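Earth Surface Processes – Week 6 handout
Tiina Riihimäki | November 2025

We use cookies to improve your experience. Accept | Manage settings

Sediment after the flood: where does it all go?

Last week we followed a river up over its banks. Today we get to my favorite part – what the water leaves behind! Silt is light enough to travel a long way, but as soon as the flow slows down, it drops. Coarse sand settles first, close to the channel, and the finest clay can drift for days before it lands in a backwater.

Our case study is the Brirkden floodplain, downstream of Grorkport. Flynn Gilchrist took 56 cores there in June, and 19 of them show a clear pale band from one big flood. Look for it in your core log, and notice how it thins as you move away from the river.
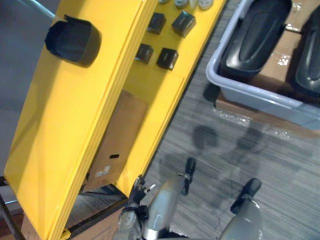
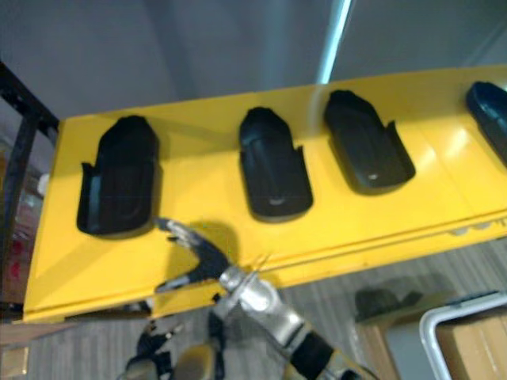 Both photos: yellow panel with black fittings.

Key terms: bedload, suspended load, levee, crevasse splay, grain size.

Try this before the lab. A flood covers 4000 square meters of field with an even layer of silt two centimeters deep. What volume is that? Now picture a dry, windy spring with no plants on it yet, and you can see why people in Starcombe keep such a close eye on the weather.

Reading: the Pirihi delta chapter, first half only. Bring your core log and a hand lens to the lab – we start with the grain size cards.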